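How to Put Allergen Labels on Food You Pack and Sell Yourself

If you run a small café or a deli counter, sooner or later you will be wrapping sandwiches in the morning and selling them at lunch, and the wrapper needs a proper label. I put it off for months at Promano, my little place in Trerncombe, and I promise it is less work than it sounds (a quiet afternoon and a pot of coffee will do it!).

Start with your recipes. Write down every ingredient in each item, heaviest first, and don't forget what is inside the bought-in things – the mayonnaise, the mustard, the stock cubes. My friend Debora Sorrentino found celery in three products she would have sworn were free of it. 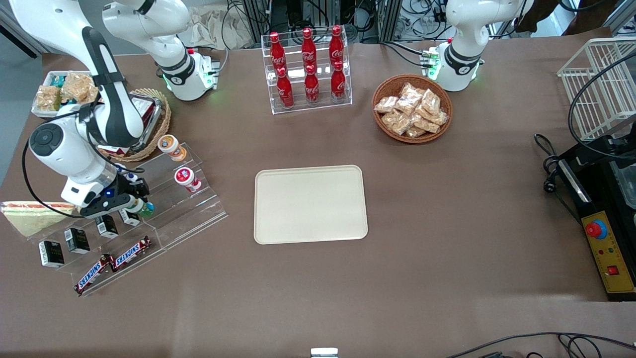
Snack bars in clear wrappers, and a wicker basket beside them.

Next, type up the label. Put the name of the food at the top, then the full list, with each allergen in bold every time it comes up. Check the current list of allergens with your local food office before you print, and check it again each January.

Print one sheet first and stick a label on a real wrapper, then leave it in the fridge overnight. If the corners lift, you need a different sticker. Once you're happy, print the rest, and keep a dated copy of each recipe in a folder by the till. Mine holds 15 so far, and the soups are still to do.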